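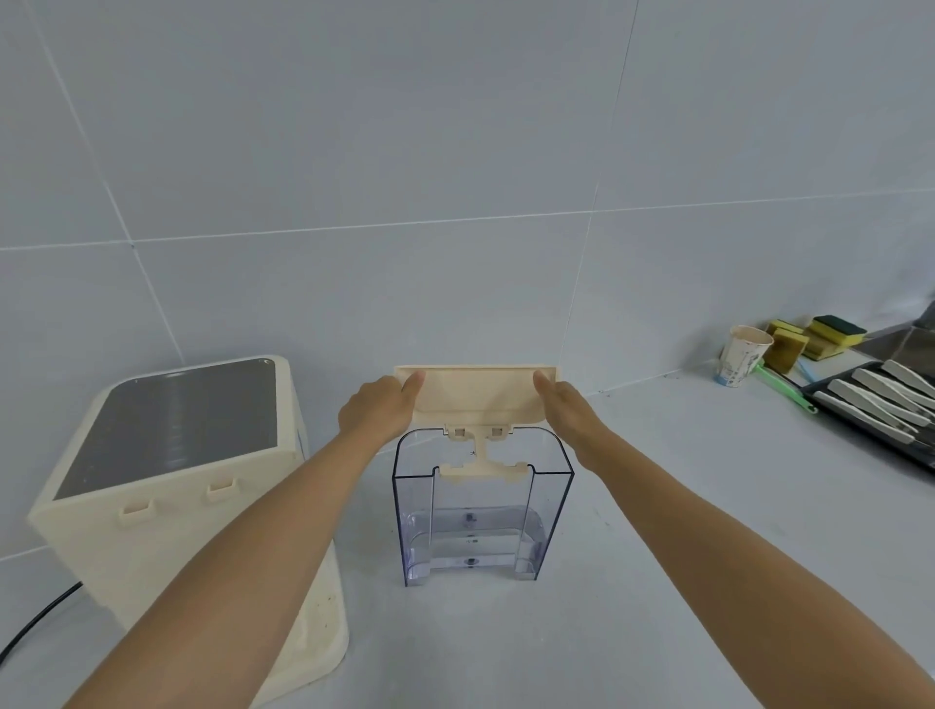 Hard Water in Pletbridge: Frequently Asked Questions

These are the questions our office gets most often from households on the Pletbridge supply. If yours isn't covered, contact details are at the bottom of the page.

Why is the water here so hard?
Most of our water comes from wells drilled into limestone. As groundwater moves through the rock it picks up calcium and magnesium. Those two minerals are what people mean by hardness.

Is hard water safe to drink?
Yes. Calcium and magnesium are normal parts of the diet, and the hardness in our supply is not a health problem. Some people like the taste and some don't.

Does every neighborhood get the same water?
No. Homes north of the rail line are served by the Jorkesgate wells. Homes south of it get a blend from Skurby reservoir, and that blend is noticeably softer. The east side, nearly 2,000 homes, switches between the two depending on the season. If you live there you may see more scale in January than in July.

What is the white stuff on my faucets?
It's scale, mostly calcium carbonate left behind when water dries or is heated. White vinegar will take it off most chrome fixtures. Soak a cloth, wrap it around the faucet for an hour, then rinse. Don't use vinegar on marble or other natural stone.

My kettle has flakes in it. Should I throw it out?
No. Fill it halfway with equal parts water and vinegar, bring it to a boil, and let it sit until cool. Empty it and boil plain water once or twice before you use it again. For coffee makers and countertop dispensers, follow the maker's descaling directions -- some of them rule out vinegar.
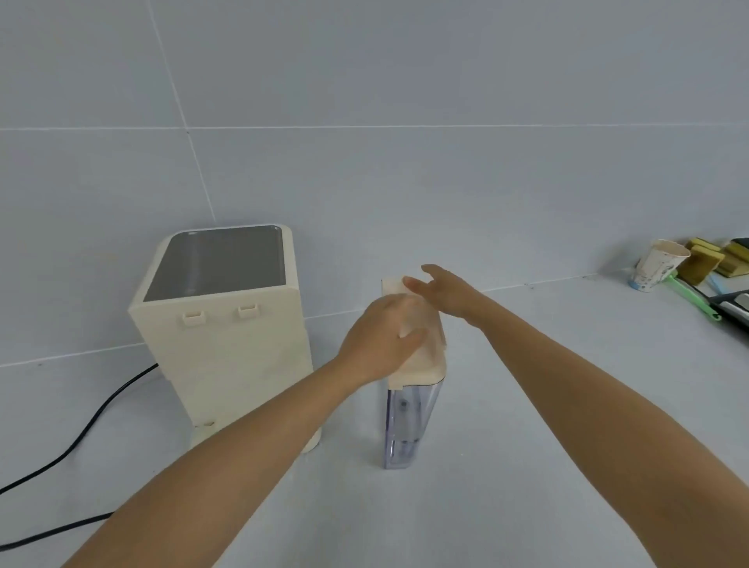
Do I need a water softener?
That's up to you. A softener cuts down on scale in pipes and water heaters, and you'll use less soap. It also takes up space, needs salt, and adds some sodium to the water. Many homes leave the kitchen cold tap unsoftened for drinking and cooking.

Will a pitcher filter soften my water?
Some will, a little, until the cartridge is used up. Plain carbon filters improve taste and smell but leave the hardness where it is. Check the package for the word "hardness" or "scale."

How often should I clean a removable tank?
Go by the manual. If you no longer have it, once a week with warm water and mild dish soap is a reasonable habit. Rinse well and let the tank air dry.
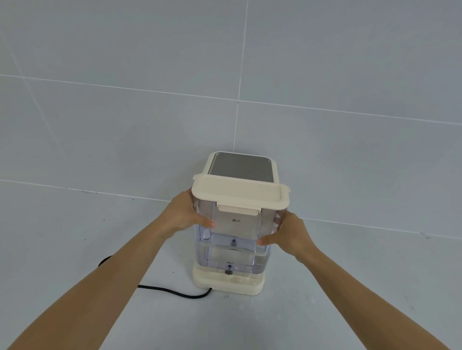
Countertop dispenser with a clear water tank.

Can I get my water tested?
Yes. Hardness test strips are free at the front desk, up to 6 per household. A full lab test costs $40 and results are mailed to you. Renters can order one without the landlord's permission.

My water is cloudy. Is that hardness?
Probably not. Fill a glass and wait. If it clears from the bottom up, it was air. If it stays cloudy, call us.

Who do I contact?
Jabari Ogola handles water quality questions at the Mughal Street office. The desk closes at 4:30 p.m. -- after that, leave a message with your street address and a phone number.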